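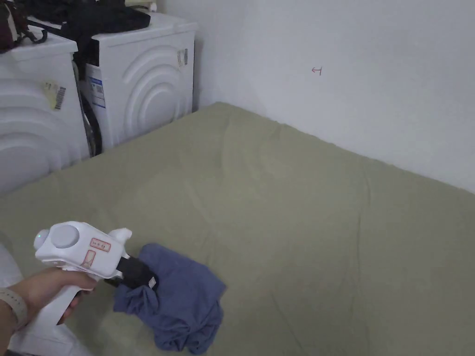 Filed under: Sharing and swapping

Our street finally has a library of things! It opened in April in the back half of the old shop on Contreras Road, and I've been in so often that I may as well leave a toothbrush there.

If you haven't come across one, it works like a book library, only the shelves hold drills, tents, a carpet cleaner, jam pans and a very heavy sewing machine. Membership at Torkach (that's the name over the door, after the shop that used to be there) is 21 pounds a year, and most things cost a pound or two for the week. They had 70 items when they opened and the list on the wall keeps getting longer.

What got me excited was adding up my own cupboards. I went through the bank statements one wet evening and found I'd spent 429 pounds in two years on stuff I've used once or twice. A tile cutter! A steam wallpaper stripper for one small hallway! All of it had to be dug up, made, packed and shipped before it came to sit in my loft, and I bet there's the same pile in every loft from here to Nesent Park.

So far I've borrowed five things. The Clarketti hedge trimmer was a bit blunt and I told them so, and they had it sharpened by the next time I went in. The pressure washer was brilliant - I did the back step, then next door's, then the bins.

I do wonder about the money side. Rent and insurance don't pay themselves, and I'd happily pay a bit more if it kept the doors open. A repair morning has been talked about too, with a small charge for parts, and I'm bringing the toaster.

They're short of ladders and camping stoves at the moment, if you've got one going spare. Open until seven most evenings.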